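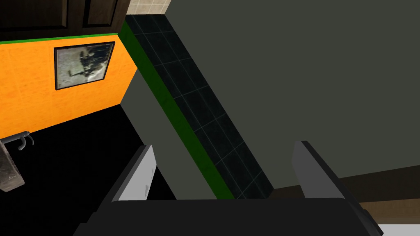 Simulated view from above an open gripper in one of the generated rooms. Render: Forberg lab

Robot trained in fake rooms learns to say when it is lost

A robot arm that has only ever practiced in computer-made rooms can now tell when it doesn't know where its hand is, according to a research team at the Forberg lab in Vommont. The group posted its results Sunday, along with the room files.

The method is called Kunedine. Short version: show the software a view from the robot's wrist, ask it where the gripper sits in the room, and ask it how sure it is. If the sureness drops under a set line, the arm stops and looks again from a new angle before it reaches for anything.

Sounds simple. Hasn't been, says Yiğit Öztürkmen, who led the work.

"Most of these systems give you an answer every time, and they give it in the same voice," Öztürkmen said. "You ask where the hand is and it tells you the kitchen counter. It's looking at a wall. We wanted it to hesitate."

The team built 3,683 rooms in simulation. Kitchens, washrooms, hallways, odd mixes of the three. Wall colors, tile, trim and flooring get shuffled on purpose, so you end up with orange walls next to dark tile and wood floors and green stripes. Ugly, by the group's own admission. The idea is that a network which has seen enough bad decorating stops leaning on color and starts using edges and corners.

Of those rooms, 3,164 were used for training. The rest were held back for testing, and the software never saw them until the end.

The wrist view is the hard part. Gripper fingers block the lower part of the picture, big flat surfaces fill the rest, and there is often very little to go on. A plain gray panel looks the same from almost anywhere. Earlier methods tended to guess in those spots. Kunedine asks for a second look.

Kevser Yalçınkaya, who wrote the confidence part of the code, said the second look matters more than the first. The arm doesn't move at random -- it picks the direction where it expects to find a corner or a line between two materials. In testing it was allowed up to 7 extra looks per try. After that it gives up and reports a failure, which the team counts as better than a wrong grab.

"We had one version that would just keep looking forever," Yalçınkaya said. "Very careful robot. Useless."

The group also compared it against 9 other set-ups, mostly stripped down copies of its own method with one peice removed. Taking out the confidence score hurt the most. Taking out the shuffled colors came second. Making the network bigger did close to nothing, a result Öztürkmen said surprised him and annoyed whoever had booked the computer time.

No real kitchen yet. Everything so far is simulation, and the paper says so up front. Reflections, clutter and poor light are handled only in a basic way, and nothing in the rooms moves on its own. People walking through are not modeled at all.

A test on a physical arm is planned with Polat, a maker of small workshop robots, starting in September. The first trials will will be in a mock-up washroom with plain walls. Yalçınkaya said she had asked for orange.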